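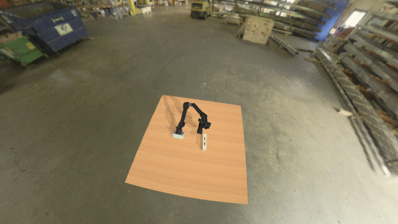

**Uvside soundtrack gets the full orchestral treatment**

5/15/22 - Boststead is thrilled to share Moynihan, an album of orchestral and chamber arrangements from the much-loved puzzle adventure Uvside. The record goes up for pre-order today and comes out in full in September.

Uvside's music has always lived in small spaces: a music box in the harbour levels, a wheezy little organ under the title screen. Moynihan opens those melodies right up, with strings and brass on the big themes and a solo clarinet carrying the quiet ones. The colour it brings to the lighthouse theme alone had us grinning all the way through the mix.

The album runs to 146 minutes across two discs, and five of the tracks were never heard in the game at all. They come from early sketches that our arrangers were over the moon to get their hands on!

The digital edition will be available in lossless formats. A vinyl pressing of 600 copies follows through our sister label Jurik, with a fold-out map of the harbour tucked into the sleeve. The first single, "Low Tide Waltz", is streaming now - have a listen with good headphones if you can.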